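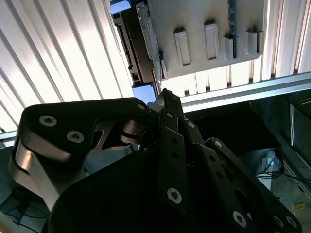 The Venis cell's gripper from close up, all black links and silver hex-socket screws.

Visit to Talebi, September 2026

I've wanted to get inside Talebi's computer recovery workshop for ages, and when our repair group was offered two places on one of their afternoon tours I put my name down before I'd checked how to get there. (Train, then a bus, then a long walk past a tile warehouse. Bring a coat.)

Talebi takes in old office desktops and strips them for parts and metal. Most of that is still done at benches with screwdrivers and trays. In the far corner is the cell they call Venis, which was put together for them by a small firm named Plinix, and that's what I'd come for. The idea is that it reaches into an open computer and lifts out cables, clips and drives. I had imagined we'd get ten minutes watching it through a window. What we got was most of an afternoon on how you keep the thing going, and I loved it!

The morning check

Every shift starts with the gripper. The fingers are made of flat links pinned together, and wherever links meet there's a fastener of some kind that can work its way out. The technician showing us round goes over them with a hex key, always in the same order, starting at the palm and finishing at the tips. She doesn't tighten everything. She feels for movement first, and only then puts the key in, and anything that has moved gets written in the book with the date. Two entries for the same screw and the joint comes apart for a proper look.

Dust is the other big thing. Old office computers are full of it and it gets in between the links, so the gripper is brushed out every 40 machines and wiped down at the end of the shift. They used to use compressed air and stopped, as it was pushing the fluff further in. I do exactly that to my printer at home, so I've learned something.

After the brush comes the bit I'd have happily watched all day. Each finger is opened and closed slowly by itself, then all of them together, and you listen. A good joint is almost silent. We were passed an old finger with a worn pin to waggle about and the difference is obvious once it's in your hand.

Setting up a computer in the cell

The towers go in with the side panel off and the open side facing the gripper. Coolers and memory come out by hand at the bench beforehand, so by the time a machine reaches the cell the processor's heat spreader is in plain view and the memory slots are empty. That leaves cables and drives, and cables are where it gets hard. A thick bundle lies wherever the last person to close the case left it, and no two are alike, even in computers from the same office.

We spent a good while leaning over one tower talking through what you'd go for first. I said the pale blue SATA cable, as it's flat and hangs down in a loop. Apparently that's a popular answer and a fairly good one. The power wires are worse, being thin and springy, and a finger can easily slide between two of them. The blue plastic clips on the drive brackets need a pinch in just the right place, and a fingertip that is even slightly out of line will miss. 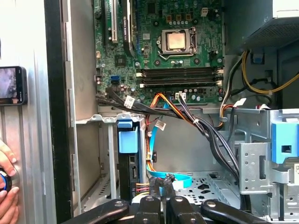
Spares and repairs

There's a shallow drawer under the cell with spare pins, screws, tips and one complete finger, all from a supplier called Clurkemex. Swapping a finger takes the technician 45 minutes, plus up to 55 for the alignment routine afterwards, in which the gripper touches a series of pegs on a steel plate. She would like a second complete finger in the drawer and has asked for one.

Tips are changed after 200 machines whether they look worn or not. The pins are only changed when they're noisy.

The next tours are in November, small groups again, closed shoes required. Tea is included and there was a very good ginger cake.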